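Druststead Bin and Table Rental

Frequently Asked Questions

Last updated Saturday, September 12, 2026

Ordering

What do you rent?

Open metal bins, lidded plastic bins, work tables, shelving and hand carts. Most of our customers are moving a stockroom, running a sale or sorting through an office before a lease ends. We do not rent dumpsters or portable storage units.

Do I need an account?

No. You can order by phone or at the front counter in Clorkley. An account is only needed if you want to be billed monthly.

Is there a minimum rental?

The minimum is 2 days. Sundays and holidays are not charged as long as the items were out the day before and come back the next day we are open.

How far ahead should I order?

A week is enough for most of the year. October is our busiest month and tables go first, so call earlier if your dates fall then. We will hold an order for 18 days without a deposit. After that it goes back into stock.

Can I change my order?

Yes, up to noon on the day before delivery. Changes after noon depend on what is still on the truck list - call and we will check.

Delivery and pickup

Where do you deliver?

Clorkley, Rirnanmont and the county roads between them. Delivery is included for orders of 27 pieces or more. Smaller orders pay the flat fee shown on the quote.

Will the driver carry items inside?

To the first dry room on the ground floor. If there are stairs, please tell us when you order so we can send a second person. We do not carry metal bins up outside stairs in icy weather.

Can I pick up the order myself?

Yes. The loading door is on the Nakamura Street side of the building. Bring a blanket or a piece of cardboard if you care about your truck bed. Bins and tables will not fit in most cars.

What if I am not there when the truck comes?

The driver waits fifteen minutes and then moves on to the next stop. We will try again at the end of the route if there is time. A second trip on another day is charged as a new delivery.

Using the equipment

Can I set a metal bin on a table?

Yes, if the table is level and the bin sits fully on the top. Load it after it is in place. Please do not drag a bin across a wooden table, loaded or empty. Lift it from both sides, or put a moving pad under it first.

Will I be charged for scratches?

Not for ordinary scratches in a metal bin. A scratched floor does not affect how the bin works, and we do not repaint or polish bins between rentals. You will be charged for punctures, bent rims that no longer stack, and anything welded, drilled or glued.

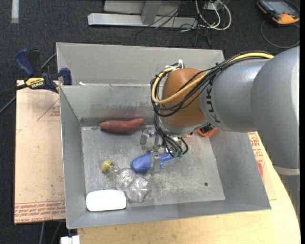 Can bins be kept outdoors?

Metal bins can, but they are open on top and can collect rainwater. Plastic bins should be kept out of direct sun. Tables and shelving must stay indoors.

What can't go in the bins?

Food waste, wet paint, batteries, motor oil and anything hot. Ashes count as hot, even the next morning.

Returns and billing

Do I have to clean everything?

Empty the bins and sweep them out. Tape and labels should come off the tables. If we have to scrape off glue, we bill for the time - there is a line for it on the rental sheet.

When do I get my deposit back?

Once the order has been checked in, normally the next business day. Card deposits can take longer to show up, depending on the bank.

I left something in a bin. Can I get it back?

Call the counter and ask for extension 2102. Give the order number and describe the item. Unclaimed items are kept for a month at the Clorkley counter only, so please do not drive to the Rirnanmont lot to look for them.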